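Ticket: Slow drain and sewer smell, second floor guest bathroom
Opened by: Antonina Zakharchenko
Assigned to: Tahsin Ekanayake
Site: Kushnir House
Status: Closed
Priority: Normal

Antonina Zakharchenko, 8:40 am
The sink in the second floor guest bathroom is draining slowly and there is a smell in the room. It is worst first thing in the morning and mostly gone by lunch if the window is open. I ran the tap for a minute and the bowl filled to the overflow hole before it started going down. The tub and toilet are fine. We had the same complaint in May and it was closed as "cleaned stopper." Please look further than the stopper this time.

Tahsin Ekanayake, 9:15 am
Got it. A few questions before I come up.
Does the smell get stronger when you run the water, or is it there either way?
Has anyone poured drain cleaner in? I need to know before I open the trap.
Is the sink in the bathroom next door slow too? They share a branch.

Antonina Zakharchenko, 9:32 am
Smell is there either way, a bit stronger with hot water. No drain cleaner that I know of. Next door drains normally.

Tahsin Ekanayake, 9:40 am
Then the blockage is on our side of the branch, most likely in the trap or the tailpiece. I'll start at the top and work down.

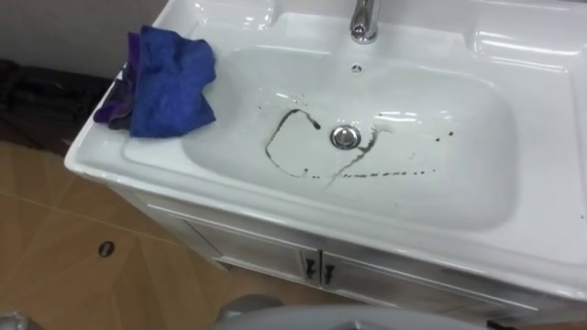 Guest bath sink, second floor. Stopper and overflow.

Tahsin Ekanayake, 11:05 am
Step 1. Pulled the stopper. It had hair and soap on the stem, a fair amount but nowhere near enough to back up the bowl. Cleaned it and put it back. Drain time improved slightly. Smell unchanged.

Step 2. Flushed the overflow. The channel behind the bowl collects soap film and hardly ever gets rinsed, so it can stink on its own. Used a bottle brush, then hot water with dish soap through a funnel. What came out at first was gray. Repeated until clear. Smell noticeably less, but I want to give it a few hours before I believe it.

Did not get to the trap. The slip nuts are the old Casberg type and the washers tend to split once they're disturbed. I don't want to open it without spares on hand.

Karla Contreras, 11:20 am
We have no Casberg washers in the stock room. The last of them went to the laundry sink. I can order from Arkgate, they usually deliver the next day. Same size as before?

Tahsin Ekanayake, 11:24 am
Same size, yes. Please get 10. Also one spare trap in case the threads are bad. 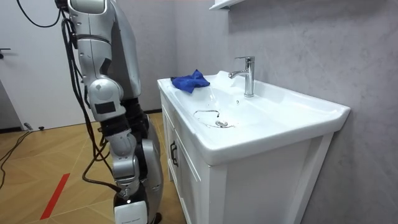
Vanity, guest bath, second floor.

Karla Contreras, 1:50 pm
Ordered. Arkgate has the washers but the trap is back-ordered. I asked for the Ditance one as a substitute. It's the same diameter with a cleanout plug at the bottom, and the price is close enough that I didn't ask for approval.

Tahsin Ekanayake, 2:10 pm
Ditance is fine. I'd take the cleanout plug anyway.

Lesia Lytvynenko, 4:30 pm
Checking in from the front desk. I have a guest arriving tomorrow evening who asked for the second floor. Should I move them?

Tahsin Ekanayake, 4:41 pm
Move them please. If the parts are late the sink will be out of service.

Next day

Tahsin Ekanayake, 10:25 am
Parts arrived. Smell this morning was faint but still there, so the overflow was only part of it.

Step 3. Bucket under, nuts off. Both old washers split, as expected. The trap was over half full of packed sludge with a cotton swab across the bend. That explains the slow drain.

Step 4. Threads on the old trap were worn at the wall side, so I fitted the Ditance trap with new washers. Hand tight plus a quarter turn.
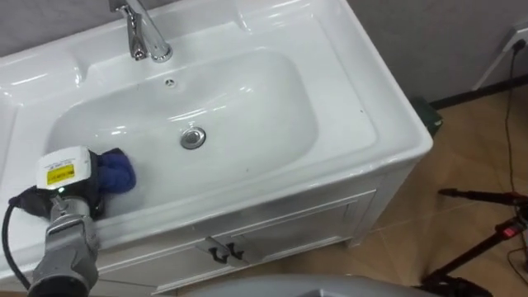 Basin and faucet, guest bath.

Step 5. Leak test. Filled the bowl to the overflow and let it go all at once, with dry paper under each joint. Small drip at the wall nut. Backed it off, reseated the washer, tested again. Dry. Bowl now empties in 7 seconds.

Antonina Zakharchenko, 12:15 pm
Much better. But I can still smell something if I open the cabinet doors and put my head in. Is that left over from the old trap?

Tahsin Ekanayake, 12:30 pm
Could be, but check the wall first. There is a gap where the drain pipe goes through the back of the cabinet - the escutcheon was never pushed flush. Air from the wall cavity can come in there.

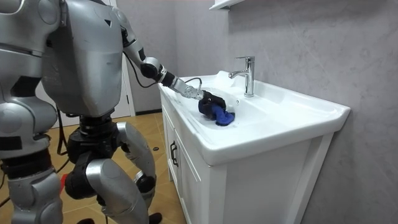 Step 6. Sealed around the pipe with a bead of silicone and pushed the escutcheon flush. Also wiped out the cabinet floor, where an old leak had left a stain. The doors should stay open until the silicone cures. Please keep anything from being stored in there until tomorrow.

Khrystyna-Mariia Zakharchenko, 3:05 pm
Can we have a note on the housekeeping sheet about the overflow? If it needs rinsing, I'd like it on the regular list for all the guest baths.

Tahsin Ekanayake, 3:20 pm
Suggested wording: "Once a month, pour hot soapy water into the overflow hole with the small funnel until it runs clear. No bleach." I'll leave a funnel and brush in the second floor closet.

Antonina Zakharchenko, 9:10 am
Checked with the doors shut overnight. No smell in the room or the cabinet. Fine to close.

Karla Contreras, 9:25 am
Leftover washers are in the stock room, bin 2, labeled. Ticket closed.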